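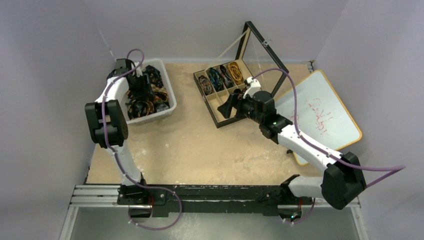
Speaker notes, page 2

Opening. Say the title once and move on. The talk covers night flow analysis in a small water network, what the method can find, and where it gives bad answers. Assume the room knows what a district meter is. Do not assume they have read the Gondal report.

Background. Water use in a residential district is lowest between 2:00 and 4:00 a.m. Toilets refill, a few people shower before an early shift, ice makers run. Everything else passing through the inlet meter in that window is leakage or a customer you forgot to subtract. The calculation is plain: minimum night flow, less expected household use, less logged large users. The result is a leakage rate at night pressure. It has to be corrected before it is used as a daily figure, as pressure is lower in the daytime and leaks run slower.

Pause here. People write this down.

The Danville data. The utility fitted loggers on 503 connections in the eastern district. Of these, 468 returned a full record for June. The rest dropped out for ordinary reasons: flat batteries, flooded meter pits, one lid paved over. We left the incomplete records out and did not fill gaps. Ivan Kravets has the version with gaps filled, and the final ranking of streets is the same.

Point to the step in the curve at 1:15 a.m. It looks like a burst. It is the school irrigation valve on Zorkine Road, which was on a timer missing from the customer list. Two nights of step testing were spent on it. Spend one minute on this, no more.

Step testing. Close valves in sequence, moving toward the inlet, and watch the drop in flow at each closure. The drop should match the night use of the section shut off. A larger drop marks the section for acoustic work. Warn them about old gate valves that do not seat. If a valve passes, its section borrows flow from the next one and the leak appears in the wrong street. Check with a pressure gauge on a hydrant inside the closed section before believing anything. 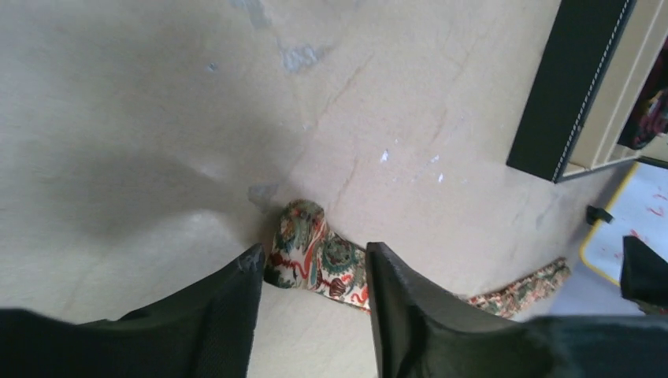
Ustyna Maksymiv asked after the rehearsal whether the valve check could be skipped where the main is plastic and the valves are new, and said her own crews had never found a passing valve on a recent main. The answer for the room is that we have too few recent mains to say. Keep the check in. It takes a few minutes per section, and a wrong street means a wrong excavation.

Pressure exponent. Skip the derivation unless asked. Leakage varies with pressure raised to a power N1. For a fixed hole in metal pipe use 0.5. For splits in plastic, where the opening grows with pressure, it can reach 1.5. We used 1.0 for the mixed district and say so on the slide — Emmanuel Kirui will object to this, and has a fair case for the northern streets.

Software. The Risex sheet is enough for one district. It accepts 2000 rows per tab and drops the remainder without a message, so split the logger export first.

Closing slide is the valve map. Leave it up during questions. Oksana Polishchuk has the handouts and the sign-up list for the field session.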